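Home | Posts | Tags | About | RSS

Segmenting thin handles from the wrist view

Print this post | E-mail this post

24 April 2021

The segmentation node in Toltholm used to run on the overhead camera only. Moving it to the wrist camera fixed the calibration drift and introduced two other problems. The class that suffers most is the spoon. At long range the handle is a few pixels wide and close in tone to the darker grain of the counter. At short range it fills too much of the view and the mask merges with the gripper.

Wire is the other problem. The depth map has holes wherever a rack is in view, so the planner gets a mix of rack and countertop points. Bence Katona suggested masking wire by class before fusing, and that is what the code does now.

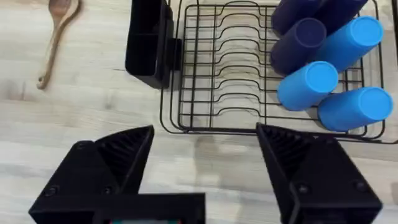
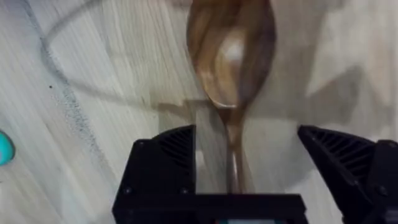 Wooden spoon in both, dish rack in the first only.

What changed in the node

The gripper mask is now rendered from the finger joint state. The old fixed mask was drawn with the fingers fully open and was wrong everywhere else. Handle masks are skeletonized, and the grasp axis is fit to the skeleton. Inference input is capped at 42 frames in the queue; older ones are dropped. Latency is some 90 ms on the Gedeo box.

Motion blur is still open. Kornél Veres wants a blur score per frame and a hard threshold. I would prefer to weight the fit. Branch is wrist-seg, config in handles.yaml.

3 comments | 39 shares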